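From: Signe Lindqvist
To: gripper-users list
Date: 4/25/22
Subject: Re: Fingers open after emergency stop

Ezekiel Okafor wrote:
> Does your gripper keep its force when you press the stop?
> Ours let go of the part two times in March. We run
> the Elard controller with the standard settings.

Hello Ezekiel and all,

Yes, we have the same fault. After the stop is released, the controller starts again and sends the fingers to the zero position. For us zero means open, so the part falls. Åsmund found it in the log as error 783.
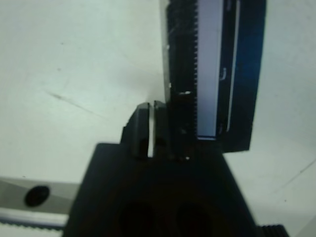
Our parts are flat and held upright by one end only, so even a small opening is enough to lose them. We changed the start position to "hold last" and set the restart delay to 2,000 ms. After this we made 80 stops without a drop.

Please be careful with one thing – with "hold last" the fingers can also hold your hand. Wenche now asks us to cut the power before anybody reaches in.

Does somebody know if the new firmware changes this? I did not dare to install it yet.

Best regards,
Signe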